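Unit 4: Town Festivals and Who Puts Them On
Course handout, Local Culture and Public Life
Instructor: Hadiza Ojo

Read before the second meeting in September. Bring the Skiltport program sheet with you.

4.1 What we mean by a festival

For this course a festival is a public event that comes back at a known time, belongs to a named place or group, and includes at least one act that people would miss if it were left out. That last part matters. A street market with music may be pleasant and well attended, but if the music were dropped one year and no one complained, we would call it a market.

The act that must not be left out is called the core rite in your reader. It can be religious or civic. In Skiltport it is the carrying of the salt from the old landing to the council steps. In Buzatu it is a meal served to strangers before the families of the town sit down. Neither takes more than an hour, and both are surrounded by two or three days of other things: wrestling, dance troupes, speeches, school parades, stalls.

Students often write their first paper on the other things. They are easier to see. Try to write on the core rite and let the rest come in where it is needed.

4.2 Calendars

There are three common ways to set the date.

Fixed date. The festival falls on the same day of the same month each year. Skiltport does this.

Moving date set by rule. The date depends on the moon, or on a church or mosque calendar, or on a count of market days. Anyone who knows the rule can work it out.

Announced date. Someone with authority names the day. In Granimmont the head of the oldest household sends word once the first yams are in, and people who live away from town keep their travel plans open until they hear.

Announced dates cause trouble for sponsors and bus companies, and in the last 60 years many towns have moved from the third kind to the first. Girish Mathur's chapter in the reader treats this as a loss. I think he overstates it. The Granimmont elders he spoke to were mostly worried about the harvest being late, and several of them were in favor of a fixed date — see his own notes at the end of the chapter.

4.3 Palace, council, church

Who hosts? In towns with a traditional ruler the opening usually takes place at the palace, and guests are received in order of rank. Look at the order. It tells you which families claim to have founded the town and which claims are accepted. Disputes over seating are common and should be written down in full, including who gave way.

In towns without a ruler the council or a church parish does the hosting. The order of guests is looser, but there is still an order. At Orner the fishing crews stand nearest the water, then the net makers, then everyone else. The mayor stands with everyone else.

4.4 Case: Orner

The Orner Blessing of Boats is first mentioned in a parish account book for 1235, where the entry is for candles and bread. There is no mention of boats. The next entry is much later and does mention them. Local guidebooks say the festival has been held without a break since the first date. The account book does not support that, and it does not rule it out either.

When you find a claim of great age, do this:

Write down the claim exactly as it was given to you, and by whom.
Find the earliest written record and say what it does and does not mention.
Ask two people of different ages what they remember from childhood.
Keep the three apart in your notes. Do not blend them into one story.

The Orner festival was stopped for a time when the harbor closed and was started again in 2000 by returning families. Attendance that first year was 300. Some older residents call the current event "the new blessing" and some do not like the phrase, so be careful with it in interviews.

4.5 Dress and gifts

Matching cloth worn by age groups or family groups is one of the first things a visitor notices. Ask who chose the cloth, who paid, and when the choice was made. In Buzatu the groups choose a year ahead and the cloth is kept secret until the morning of the meal. People who cannot pay are helped by the group, and this is not talked about in public. If you are told about it, leave names out of your paper.

Gifts to the host are announced aloud in some towns and handed over quietly in others. Note which. Do not ask for amounts.

4.6 Reading and written work

Reader, chapters 5 and 6. Skim the tables in chapter 6.

Write two pages on one festival you have attended more than once. State how the date is set, name the host, and describe the core rite as you would to someone from another country. If you are not sure what the core rite is, say so and give your best two candidates with reasons for each.

Papers go in the tray outside my office or to the course inbox. Late papers are read but not commented on.

Handout revised 7 July 2024
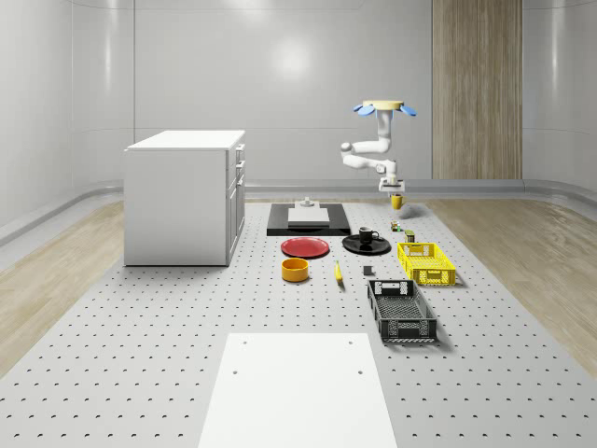 Robot arm and yellow mug, computer rendering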